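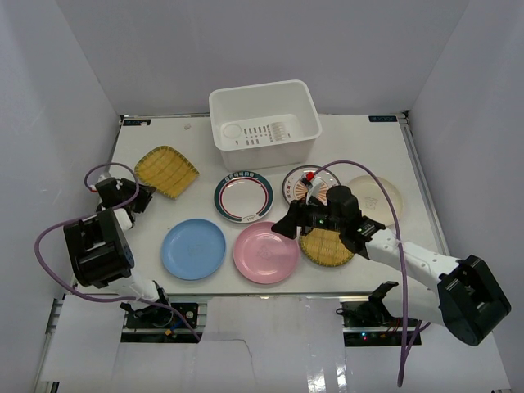
Plates, mats and the basin on the table, with one arm on each side.

How to set up a clearing-the-table test for two arms

People ask me all the time whether a robot can do the washing up yet. My answer is "a bit of it, slowly, if you're nice to it", so I thought I'd write down how I set up the plate job and you can find out for yourselves!

Start with the basin. Put it at the back, where both grippers can get to it without crossing. I had mine at the front for the first 2 weeks and the arms kept arguing over it (Golnar Rostami at Stotley spotted that in seconds, annoyingly).

Next, the plates. Mix the colours and patterns. A pink plate and a pale blue one are a kind start, but you want something fussy too, like a sunburst pattern or a dark rim, or you'll end up with a program that only knows plain crockery. Leave finger room between them.

Then add a woven mat or two. Mats are horrible! They're thin, they lie flat, and a gripper coming straight down just prods them. Go in low from the side and close on the edge.

Now write down who does what. I let the left arm take anything on the left and the right arm take the rest, and only one of them may be over the basin at a time. Check your cables have enough slack at full stretch before you run anything.

Go at quarter speed first. My log for October has 163 tries in it, and 130 ended with the plate in the basin. Mats did much worse, and I'm still fiddling with those.

So, chores? Stacking, nearly. Scrubbing off dried egg, no chance, I'm still doing that by hand. Teodora Nedeljković is trying softer fingertips on the same job and I'll add her settings when she sends them over.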